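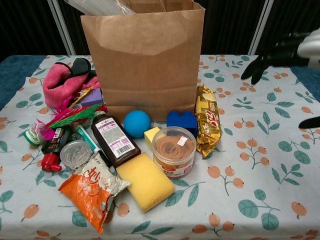 Mixed items laid out in front of the bag, with the two-finger gripper at right.

Setting up and staffing a mixed-item bagging table

Last updated: 6 July 2024

This procedure covers the bagging tables in the Nallach cell at Villalba. It is for packers moving from the manual line to a robot table, and for the shift leads who schedule them. It assumes you have completed cell safety training and have a Clorkidier login at operator level. Mechanical maintenance and arm calibration are covered in separate procedures.

A bagging table handles small orders with no fixed shape: a towel, a bottle, a tube, a sponge, a bag of snacks, all going into one paper bag. On the manual line one packer did the whole order from pick tote to finished bag. At a robot table the packer prepares the items, handles exceptions and checks the result, and the robot does most of the transfers in between.

1. Before the shift

1.1 Log in to Clorkidier and open the table you are assigned to. Confirm that the hand type on the screen matches the hand on the robot. Mumex runs two types in this cell: the two-finger gripper and the humanoid hand. The grasp settings are different, and the software does not detect a mismatch on its own.

1.2 With the table locked out, lay the patterned cloth flat and pull out any folds. A fold under a light item can be picked up together with the item.

1.3 Wipe the finger surfaces with a dry cloth. Do not use cleaning spray on the black finger pads.

1.4 Run the empty-table check from the Setup menu. It takes 90 seconds. If it fails twice, call the cell technician and move to the standby table.

2. Placing the bag

2.1 Open the bag completely and press the bottom flat from the inside. Stand it near the back of the table at the center, with the opening up.

2.2 If the bag has a twisted handle, raise the back handle so it stands clear of the rim. The front one may hang inside against the paper.

2.3 Press "Locate bag" and wait for the outline on the screen to settle on the rim. If the outline sits on the handle instead, turn the bag slightly and repeat.

2.4 Do not tape the bag to the cloth. The release step at the end of the order depends on the bag lifting cleanly.

3. Laying out the items

Most of the packer's judgment is used at this stage. A good layout takes a little longer than emptying the tote onto the table, and it saves the time again in failed grasps.

3.1 Place all items in front of the bag or beside it, inside the area marked on your screen. Touching is acceptable. Burying is limited to one layer, so no item should have two others on top of it.

3.2 Lay bottles on their sides with the label facing up. Round tubs and jars stay upright.

3.3 Put soft goods such as towels and gloves at the outside of the group. They can be crumpled. Folding them neatly gives the fingers less to close on.

3.4 Keep balls away from the front edge of the table. A ball that rolls off stops the order until someone clears it by hand.

3.5 Foil and film wrappers are the most common cause of a missed grasp. Stand them against something where possible, or leave them at the end of the group with one side free.

3.6 Anything with long fibers or loose parts, including feather toys, should have its solid end reachable. If the solid end is under another item, turn the toy around before you start.

3.7 Items the scanner marks "H" are hand-packed. Leave them in the tote. Clorkidier will prompt you for them at the end.

4. Running the order

4.1 Step back behind the floor marking and press Start. Keep both hands outside the work area until the status changes to Hold.

4.2 Watch the first three transfers of each order from the side. You are checking that items go over the rim and drop inside. Once they do, you can prepare the next tote.

4.3 If the robot misses an item it retries once and then skips it. Skipped items stay on the list in amber. Let it finish the remaining items before you intervene, unless the skipped item is blocking others.

4.4 To intervene, press Hold, wait for the solid tone, and move the item. You may turn it, separate it from its neighbors or place it in the bag yourself. Log which of these you did. The entries are used to adjust the grasp settings, and an order with no entries is read as an order with no problems.

4.5 If an item is dropped outside the work area, press Hold and retrieve it. Inspect it before returning it to the order. Damaged items go in the gray return bin with the order slip. 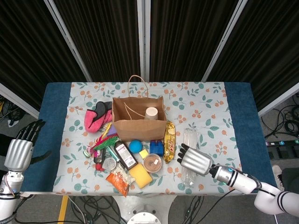 Layout at a table with the humanoid hands. The right arm is over the items and the left hand is raised, fingers open.

5. Notes on the humanoid hands

The steps above apply to both hand types, with these changes.

5.1 The two arms need clearance on both sides of the table. Keep tools and spare bags off the side strips.

5.2 Leave space between tall or rigid items and their neighbors. The fingers curl from several directions and need more room than the gripper, which mostly reaches down.

5.3 Cables run along the arm near the wrist. Look at them after every Hold. If a loop has caught on anything, do not resume. Lock out and call the technician.

5.4 Empty plastic bottles shift easily when a finger brushes them. If the order contains one, place it at the side, lengthwise, where the arm can pass over it.

5.5 Grasps are slower on average with the humanoid hands. Do not compare transfer times between the two table types on the shift report.

6. Closing the order

6.1 Add the hand-packed items when prompted. Heavy ones first if there is still room at the bottom, otherwise set them upright along one side.

6.2 Look into the bag. Liquids should be upright or sealed, and nothing soft should be trapped under a rigid edge. The robot has no step for rearranging, so correct this by hand.

6.3 Compare the item list with the contents, press Confirm, and move the bag to the outgoing shelf.

7. Staffing and rotation

One packer is assigned per table. Two tables per packer was tried during commissioning and withdrawn, as exceptions at one table regularly left the other waiting and the packer was walking between Holds for most of the shift.

Rotate packers off a robot table after 90 minutes. The work involves less lifting and reaching than the manual line and more standing and watching. Several packers reported that the watching was the harder part, and error logs from the second half of long assignments support them: missed items at final check went up while the robot's own results stayed flat.

Each packer should keep at least one manual-line assignment per week. Manual packing is the fallback when the cell is down, and speed at it falls off quickly without practice.

Individual output targets from the manual line do not apply at robot tables. Packers control the layout and the final check. They do not control transfer speed, so shift leads should review layout quality and log completeness and leave the rate out of individual reviews.

8. Training a new packer

Plan 14 hours at the table, split over at least three shifts. The trainee lays out 50 orders with an experienced packer observing, at least 10 of them on each hand type. The observer corrects the layout before Start for the first part of the training and only after the order for the rest, so the trainee sees what a poor layout does.

In the commissioning period 267 orders were logged with a packer intervention. Read through a selection of these with the trainee. The most useful are the ones where the packer moved one item and the rest of the order ran through, since they show how little usually has to change.

Packers with long experience on the manual line tend to lay out items in packing order, heaviest nearest the bag. The robot chooses its own order from what it can reach and ignores this. Mention it early.

9. Common faults

Bag outline lost during an order. The bag has been nudged. Press Hold, straighten it and run "Locate bag" again. The item list is kept.

Repeated misses on one small block or cube. Usually it is resting against a tub or a larger item. Move it a finger's width clear.

Two items lifted together. Press Hold at once. If both have already gone into the bag, scan the second by hand so the list is correct.

Robot stops with the hand open and raised. Read the status line before doing anything else. "Waiting" clears when you confirm the prompt. "Protective stop" needs a technician.

Changes to this procedure go through Octavio Garrido (cell engineering). Questions about rotation, reviews or training hours go to Estela Jara in shift planning. The rotation interval will be reviewed in August, and packers who want to comment on it should add a note to their shift log before then.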